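How do I stop my ginger beer going flat once it's bottled?

**Wotimau**, October 4, 2019

Second batch of home-made ginger beer and the flavour is lovely, really fiery, but there's hardly any fizz by the time I open it. I'm using old swing-top bottles from a shop in Pullham and leaving them in the kitchen for 3 days before they go in the fridge. Same yeast both times. What am I missing?

## Reply from Grirley84

Oh, you're so close, flat batches are nearly always a quick fix! Look at the rubber seals first. Old ones go hard and let the gas creep out (mine had cracks I could only see when I bent them). New seals cost pennies and made a huge difference to me.

Then try these:

- Put a level teaspoon of sugar in each bottle before you close it. The yeast needs something left to eat.
- Keep the bottles somewhere warmer. My airing cupboard is perfect, the kitchen was hopeless in October.
- Fill one plastic bottle from every batch and squeeze it each day. Once it's rock hard, everything goes in the fridge, and don't hang about or you'll be mopping the ceiling!

I love the stuff from cans too, but a good home batch has so much more ginger in it.
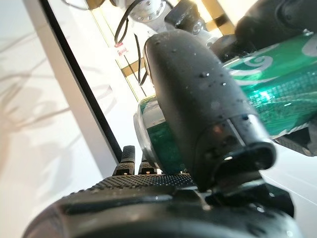
## Reply from Tzavaras

Agree about the seals. Also how old is the yeast? Mine had been open since last year and did nothing at all.

## Reply from pullham_1177

just use champagne yeast, bread yeast is rubbish for this. Chill it overnight before opening as well, it holds the bubbles better. Good luck with batch three!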